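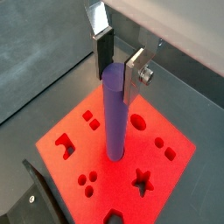
总第39期

阅读时间:3分钟

Cistberg发布Dramura系列建筑外墙密封胶,12月起供货

2025年11月16日,Iltham讯——建筑密封材料制造商Cistberg今日发布Dramura系列单组分中性硅酮密封胶。该系列适用于幕墙板块接缝、门窗周边接缝及预制混凝土外墙板接缝,将于12月起由Iltham工厂供货。

Dramura系列按位移能力和模量分为三个型号。低模量型用于位移较大的预制板接缝,中模量型用于玻璃及金属板幕墙,高模量型用于门窗框与墙体之间的固定接缝。三个型号均采用脱醇型固化体系,对铝材、镀膜玻璃及常见石材无腐蚀,固化过程中不释放乙酸。

公司实验室对该系列进行了人工加速老化测试,试件在紫外辐照与浸水交替条件下累计暴露3,000小时。测试结束后,试件表面未见开裂和粉化,粘结破坏面积符合企业内控标准。测试基材包括阳极氧化铝、粉末涂层铝、浮法玻璃和水泥砂浆块,其中水泥砂浆块在涂刷配套底涂后施胶。石材类基材的渗油污染试验单独进行,结果列入产品技术数据表。

颜色方面,Dramura系列提供13种标准色,其他颜色可按项目色卡调配,但须满足最低订货量。包装分为硬质筒装和软包装两种,软包装适用于手动及气动胶枪。未开封产品应存放于阴凉干燥处,避免阳光直射,保质期以外包装标注为准。

施工时接缝宽深比宜控制在2:1,深度由聚乙烯泡沫棒调节,避免三面粘结。基材表面须清洁、干燥、无霜。雨天及基材温度低于5℃时不宜施胶。施胶后应在表干前完成修整,修整时不得使用含洗涤剂的水溶液。与中空玻璃二道密封胶、夹层玻璃边缘或防水卷材接触的部位,应事先进行相容性试验,试样可寄送至Iltham工厂实验室。

与Dramura系列同步推出的还有Veres底涂液,用于多孔基材及部分氟碳涂层表面。Veres底涂液不单独用于结构性粘结。

原有外墙密封胶产品继续供应,在建项目无须更换型号。同一接缝内不建议新旧产品混用。技术数据表、安全数据表及标准色卡可向Cistberg各地经销商索取。

关于Cistberg

Cistberg从事建筑密封胶、底涂液及接缝配套材料的研发与生产,生产基地位于Iltham,产品用于公共建筑、住宅及工业厂房的外围护工程。

(完)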